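Categoría: Robótica de manipulación | Células de ensayo | Mantenimiento

Célula Borna

La célula Borna es un puesto de manipulación robótica de pequeño tamaño, desarrollado por el taller Nollel y pensado para ensayar tareas de agarre y clasificación con objetos corrientes. Consta de un brazo articulado, una pinza negra de dos dedos, una cámara pequeña sujeta a la muñeca y un armario de control que, para alivio de quienes trabajan cerca, hace bastante menos ruido que el de su antecesora, la célula Carrilho.

Puesta a punto

La preparación empieza siempre por la muñeca. Se aprieta la brida de la pinza, se comprueba que el cable de la cámara tenga holgura suficiente para acompañar el giro completo y se cierran los dedos en vacío, despacio, hasta ver que las puntas se encuentran a la misma altura. Es una labor tranquila, casi doméstica, y conviene hacerla sin prisas (el manual de Nollel le dedica 20 minutos, que con un poco de práctica sobran). Después se ajusta la fuerza de cierre y se pasa a las pruebas con piezas, para las que suelen emplearse ladrillos de juguete grandes: tienen caras planas, bordes limpios y unos tetones que obligan a orientar bien la pinza. Un recipiente con compartimentos añade la dificultad de las paredes, que el dedo debe librar al entrar y al salir.
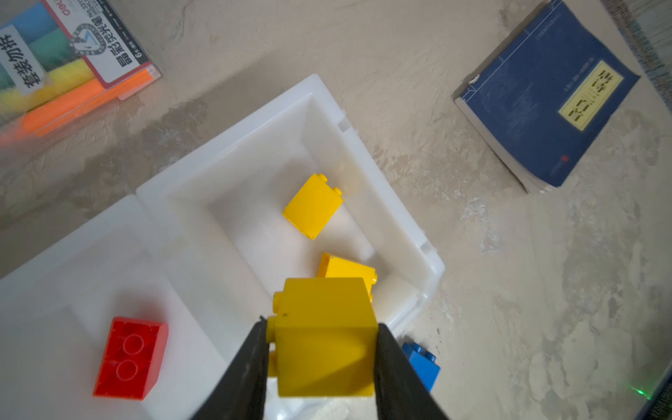
¿Cada cuánto hay que volver a calibrar la cámara de la muñeca?
Cada 1420 ciclos de agarre, y también siempre que se desmonte la pinza o se afloje su soporte, aunque haya sido solo un momento.

Cuidado y reparación

Los dedos son la parte que más sufre. Se limpian con un paño apenas humedecido y se cambian por parejas, nunca de uno en uno, pues un dedo nuevo frente a otro gastado acaba torciendo la pieza al cerrar. El recambio lleva la referencia 3674 y se fija con tornillos de cabeza hueca que se aprietan alternando un lado y otro. Si tras la sustitución queda entre las puntas una diferencia visible, se suplementa la base con las láminas finas incluidas en el juego.

La avería más conocida es el cierre perezoso, en el que la pinza llega tarde o se detiene a medio camino. Suele deberse al polvo acumulado en las guías, y se resuelve con cinco aperturas completas después de limpiarlas y engrasarlas. Cuando persiste, se revisa el conector del motor, que en las primeras unidades iba sin retención; la variante Hulbridge incorporó una pestaña de bloqueo que puede montarse también en las antiguas.

Última actualización: abril de 2018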